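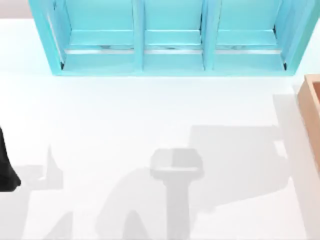
Grullodex tabletop cell, simulation view. Three-bay shelf unit, with the wooden box at right.

Solanki Automation Services
Pre-Purchase Safety Checklist: Simulation and Tabletop Cell Package

Product under review: Grullodex shelf-stocking kit, with simulation license
Supplier: Drullbridge
Proposed site: Warton training center
Reviewer: Teodoro Echevarría
Date of review: 8 July 2024
Overall result: Accepted for trial use, with conditions

Ratings: S = satisfactory. C = satisfactory with condition. N = not satisfactory. NR = not reviewed.

Section A. Documents supplied

A1. Operating manual present and in English: S
A2. Risk assessment supplied for the assembled cell: C
Comment: The assessment covers the arms and grippers but refers to the shelf unit only by part number. Supplier to add a paragraph on fixing the shelf to the table.
A3. Version of the simulation software matches the manual: N
Comment: The manual was issued in March and describes an earlier menu layout. The emergency stop control has moved to a different panel since then. A corrected page is required before any trainee uses the software.
A4. Service and support terms stated in writing: S
Comment: Response within 2 working days. Weekend cover is not offered.

Section B. Layout of the simulated cell

B1. Work surface clear of objects between shelf and operator side: S
Comment: No loose items on the open tabletop in the default layout.
B2. Shelf compartments empty at time of check: S
B3. Shelf dividers distinguishable from the work surface: S
Comment: Turquoise against white. Contrast is good at normal screen brightness.
B4. Box placed clear of the shelf unit: C
Comment: The default view shows only part of the box. The reviewer had to move the view to confirm its full outline. A wider default is requested.
B5. Arms visible to the operator at all times: N
Comment: In the default view a dark section of one arm shows at the left edge and the remainder is out of sight. The position of the gripper can be judged only from its shadow on the table. Shadows overlap in places and should not be relied on to judge clearance. Supplier to provide a second view that includes the full reach of the arms.
B6. Table length in the simulation agrees with the drawing (1840 mm): S

Section C. Motion and stopping

C1. Emergency stop halts all simulated motion: S
Comment: Tested 6 times from different arm positions. Motion halted on each occasion.
C2. Restart requires a deliberate action by the operator: S
C3. Speed limit can be locked by a supervisor: C
Comment: The lock works but is released when the program is closed. It must be set again at the start of each session until the supplier issues a correction.
C4. Contact between gripper and shelf is reported: S
Comment: A message is displayed and entered in the session log. There is no audible warning. The reviewer recommends one but does not make it a condition.
C5. Contact between one arm and another is reported: S
C6. Behavior on loss of network connection: NR
Comment: The review computer was not connected to the Warton network. To be checked on site.

Section D. Transfer to the physical cell

D1. Programs cannot be sent to the physical arms without confirmation: S
D2. Guarding specified for the physical cell: C
Comment: The quotation lists guarding as an optional item. Warton must order it. The package is not approved without it.
D3. Floor space sufficient at the proposed location: S
Comment: Around 11 square meters are available in the east bay once the old bench is removed.
D4. Power and isolation arrangements: NR
Comment: To be inspected by the site electrician after the bench has been removed.

Conditions of acceptance

Trial use is limited to the simulation. The physical arms are not to be powered at Warton until items D2 and D4 have been closed.

Items A3 and B5 must be corrected by Drullbridge and rechecked by the reviewer before trainees are given access. Staff who have completed the supplier's introduction may use the software in the meantime, provided that a printed note showing the present location of the emergency stop control is kept at the workstation.

Items A2, B4 and C3 may be closed by written reply from the supplier. Item C6 will be completed during the site visit.

Questions on this checklist should be sent to the reviewer through the Solanki inspection desk, quoting the product name and the item number.

Signed: Teodoro Echevarría, Reviewer
Copy to: Drullbridge product support; Warton training center, site file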